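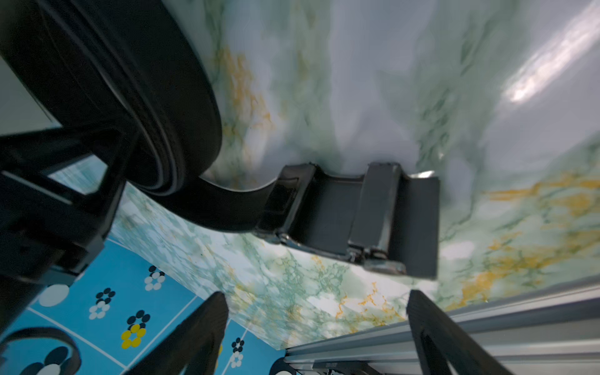 I have now paid for the second Skatano album three times, so I suppose the label's plan is working. The latest version of Latero comes on 2 heavy records with a booklet of essays and a sticker telling me mine is number 3208. A limited edition, then. When I bought the first pressing it was limited to 1000 and you could still find it in the racks two years later.

The remaster is louder. I'll give it that. The bass on Villa has been pushed up until it sits on top of the singing, and the little gap before the last chorus, which was the best bit, has gone. The press notes talk about hearing the songs "as the band intended". Did they intend something else in May, when they were selling us the other one?

Then there are the demos. Grunby turns up in a rough take that sounds just like the finished song with the drums missing. I played it twice to be sure.

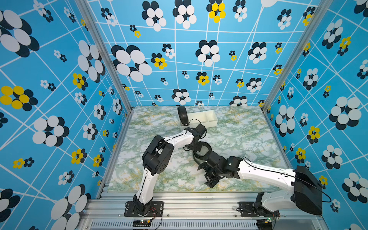
A reader wrote in to say that I was being mean, that the live side alone was worth the money and that the crowd noise on it gave her goosebumps. Fair enough, though I'd want to know which crowd. The sleeve says the club held 200, and what comes out of my speakers sounds like a football ground.

I'm keeping it, before anyone asks. The old one skips.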